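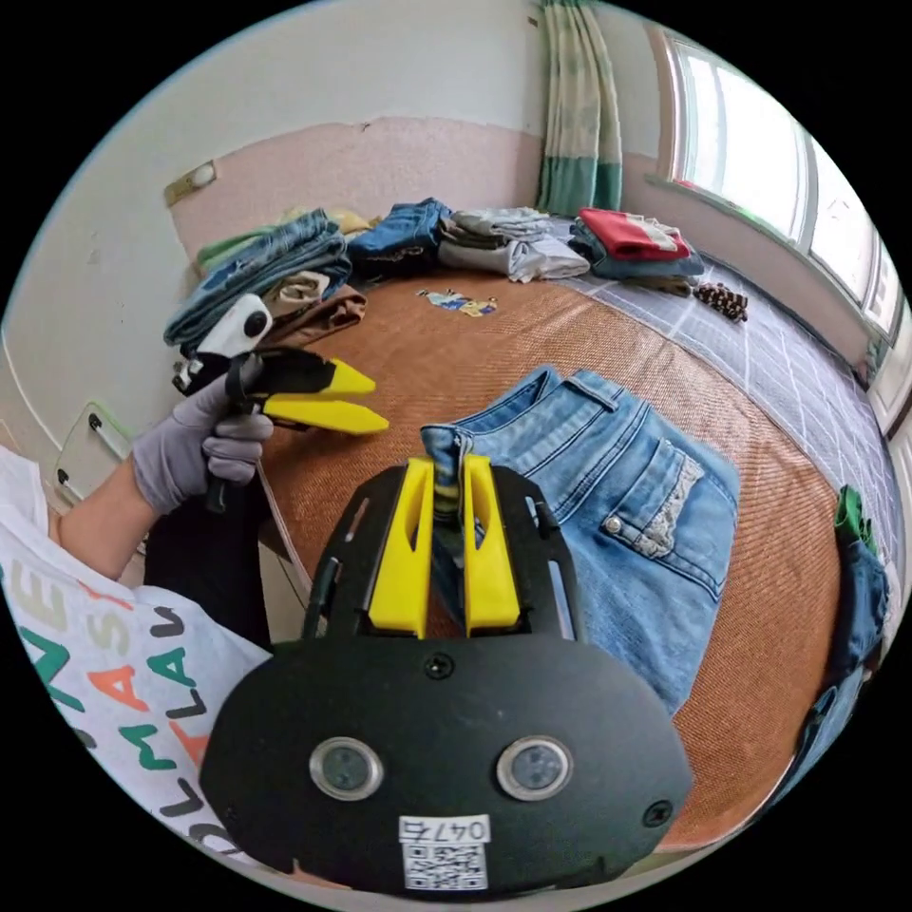
February, bench 3, late afternoon

Indigo crocking, round two. Drodwood dye lot is still coming off on everything it meets, including my sleeve, the bench towel and the handle of the good kettle. Target is a dry rub of 4 on the gray scale, and yesterday we got a 2 and a half, which Hường generously called "a result." I had been blaming the deep shades, so we ran a pale one. Light blue jeans, the sort with a metal button at the fly and a lace-trimmed back pocket, ought to be the easy case: not much dye left to lose. I said so out loud before the test, and will try to stop doing that.

Rub test, dry, 10 strokes: 3. Wet: 2. Same white cotton squares as before, from the Bristora pack. The lace trim on its own scrap came up blue at the edges after the wet rub, so it is picking up loose indigo from the denim beside it. Cut the trim off one sample and washed both halves again. Trim in separate bath stayed white. Fine, it's the denim.

Fixative: Gidey at the low dose, 36 minutes, bath at 37 C. The sheet says 40. Our heater has its own views and we have learned to respect them. Ebise Teshome thinks the low temperature matters less than the rinse, and that we are leaving unfixed dye in the yarn and then politely sealing it in. She may be right. Her rinse water was clear on the fourth change. Mine was clear on the second, by which I mean I stopped looking.

Redo list
- four rinses, cold, with a jar of each kept on the sill
- Gidey at the high dose on half the swatches
- no softener until the rub numbers are in (see January, page with the stain)
- label the swatches BEFORE the bath. Pencil on cotton tape. The marker ran.

Flerkum abrasion machine is back from service and reads 2000 cycles on the counter before you have put anything in it. Reset does nothing. Subtract 2000 from whatever it says and initial it. Hường has written this on the lid in large letters, and I still forgot on the first swatch, so discard line 1 of the abrasion sheet.

6:40 pm. High-dose swatches are out and on the rack. Hand feels like cardboard. Rub tomorrow once they've conditioned. Ebise has the key to the balance cabinet, ask her before hunting for it.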